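Slip notebook, casting bench
06/04/2019
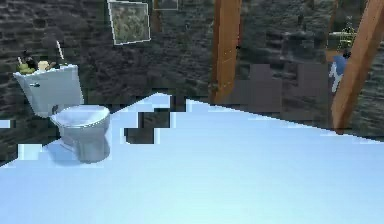 Rendered view: white toilet on the left, pale blue surface with a stepped edge.

Picking up where I left off with the Plurkcombe slip, which has been sulking in its bucket since I got back from my sister's. It had a skin on top like cold pudding and a good inch of clear water under that, and when I put the paddle in I could feel the heavy stuff sitting on the bottom, not wanting to join in. I stirred by hand for a long while before I trusted it to the mixer. Last August I threw the mixer straight into a settled bucket and spent the rest of the afternoon washing gray dots off the window, and I would like to have learned something from that.

Once it was moving I sieved it twice. There were a few hard crumbs in the first pass, dried scraps from the rim I think, so whoever is putting trimmings back in this bucket, please soak them first! I don't mind the trimmings going back in, I'm all for it, but they need a night in water.

Weighed the cup next. Our cup holds 98 grams of water when filled level, and with slip in it I got 190, so the slip is a bit heavier than I usually run it. Not terrible. I was ready to thin it but Soo-ah Shim came by with her tea and told me to cast one first and look at it before I started fiddling. She is right more often than I like to write down. It poured slowly, with a little ripple that stayed on the surface a moment too long, but it did pour.

Cast 3 of the small pitchers, the ones with the pinched lip. Topped them up twice as the level dropped. The walls came up quickly, quicker than I expected from molds I thought were still damp, and I emptied the first one a touch early out of nerves. The other two I left longer and I like them better. They drained clean except for a drip inside the handle of the last one — same place as always, the handle on that mold is narrow where it meets the body and the slip bridges across. I have been meaning to open that spot up with a loop tool since before we moved benches. Tilting the mold the other way partway through the draining helps some.

The first pitcher let go of its mold nicely but slumped at the lip when I picked it up, so that one went in the reclaim. No tears shed. The other two are on the board under plastic with the corners left open. I'll sponge the seams when they are firm enough to hold without leaving fingerprints.

Glaze side of things: I tried the Kyriakidis white over the Trodville body again, on the leftover tiles. Dipped 6 of them, half with the surface wiped down with a wet sponge beforehand and half just as they came off the shelf. The dusty ones already show fine cracks in the raw glaze, and I'd bet good money those will crawl. The wiped ones look smooth so far. Marked them on the back with iron oxide, W for wiped and D for dusty, and they're waiting on the middle shelf by the kiln. Please don't tuck them into a load with anything precious underneath, that white has run on me before.

Also, the lid for the Ondico tub has a split in it. I've put tape over the crack for now but the slip in there is going to dry out if we leave it, so either use it up or move it into the tall bucket (I washed the tall bucket, it's upside down by the sink).

Still to do: open up that handle, weigh the cup again after the slip has rested overnight, and ask Soo-ah what she did with the fine sieve. If the weight is still up I'll add a splash of water and cast the same molds again once they've dried out properly.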